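OK so can machines do household chores yet? I've been chewing on this since July and I have Thoughts. Thread, because I can't be brief about tidying a shelf

1/ The chore I keep coming back to is putting a book back where it goes. Any six-year-old can do it (whether they will is another matter). For a two-finger hand it's a whole project!

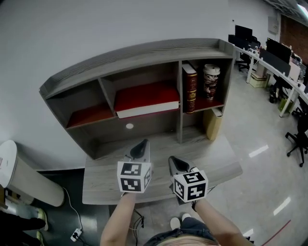
Two grippers, one desk, a few things in the cubbies

2/ A book lying flat is the mean one. There's barely an edge to get under, and if you pinch the cover you lift the cover and leave the pages behind. My favorite fix is to slide it out past the shelf lip first, then grab. People do that without thinking

3/ I read through the 3,000 tidying attempts the Flidell folks wrote up. Cups, great. Boxes, pretty good. Hardcovers in a tight cubby, ouch. But the misses were so close!! Often it was just the angle going in

4/ And look how little room there is next to a divider 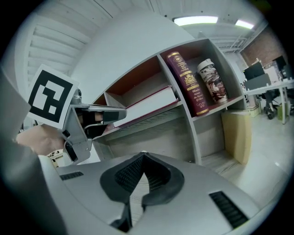

Maroon hardcover, marbled tumbler, black fingertips with tiny raised dots

5/ Love a textured fingertip. A glossy cover wants to slide and a tapered tumbler wants to squirt out the bottom, so you need grip without crushing anything. Plakora has been trying softer pads and I can't wait to see how they wear

6/ So, yet? My answer is some chores, slowly, with someone in the next room. I'd let one load a shelf today. I would not let one near my grandmother's teacups. Laundry thread coming when I've finished the Tsakiris paper, it's a long one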